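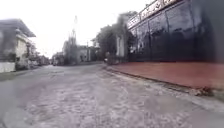

Search this site
Enter keyword

How to draw a street in one-point perspective, with a large building on one side

This lesson is for people who can already hold a ruler and a pencil but feel afraid of streets. The subject is very common: a wide road, some trees far away, and one big building that comes toward you on the right. You need a sheet of drawing paper, an HB pencil, a softer pencil (4B is good), a ruler, an eraser and 2 hours of quiet time. I work on Drolau paper because it survives a lot of erasing, but any paper with a little tooth is fine.

Step 1. The horizon and the point

Draw a light horizontal line a little above the middle of the page. On this line put one small dot, left of the center. This is your vanishing point. Many beginners put it exactly in the center, and then the road looks like a diagram. When the dot goes to the left, the building on the right gets more room.

Step 2. The road

From the dot, draw two lines down to the bottom of the page, or out to the sides if the road is very wide. With a wide road the edges may leave the paper before they reach the bottom corners. Let them go. The road should fill the full width in front and become narrow near the dot.

Do not draw lane lines yet. If there are no lane lines on your street, leave them out completely – the shape alone is enough to show the distance.

Step 3. The building

Draw one line from the vanishing point up to the top right. It is the upper edge of the facade. Make it steep enough that it leaves the page before the right corner. A building which continues outside the paper feels much taller than one that fits inside.

If there is an ornamental band along the top, draw a second line from the same dot, a bit under the first. The two lines open like a fan. Divide the band into sections with short dark strokes, and make each section longer as it comes nearer to you. Put the scrolls and leaves only in the near sections. In the far ones a few small marks will do.

Step 4. Glass panels

Now the upright seams. The space between them must grow to the right. For this you can use the diagonal method:

1. Draw the first panel by eye.
2. Mark the middle height of the first and second seam.
3. From the top of the first seam, draw a diagonal through the middle of the second seam, down to the base line.
4. Where it touches the base line, the third seam stands.

I usually draw 3 seams and stop. My teacher, Reiko Kudo, told us to stop earlier than we want, and I still find this difficult.

Step 5. Tones

Leave the sky as white paper. Do not shade it at all if the day is pale. Make the lower part of the glass the darkest area, with the 4B, and go lighter as you move up. Dark glass reflects the trees opposite, so add a few irregular shapes with soft edges, and keep the sky reflection above them.

For the near road, hold the pencil flat and let the paper make the texture. Farther away, rub the tone with a tissue until it is smooth.

A common mistake

If your building seems to fall over, check that every line of the roof and base goes to the same dot. Put the ruler on each one. Mine was wrong on my first try by a full finger, and I had to erase all the ornament.

Related lessons
Two-point perspective: the corner shop in Plidell
Trees in the distance without drawing leaves
Which eraser for which paper
Tsuchiya Bridge in pencil, part 2

Contact | Copyright Findport Drawing Pages | Back to top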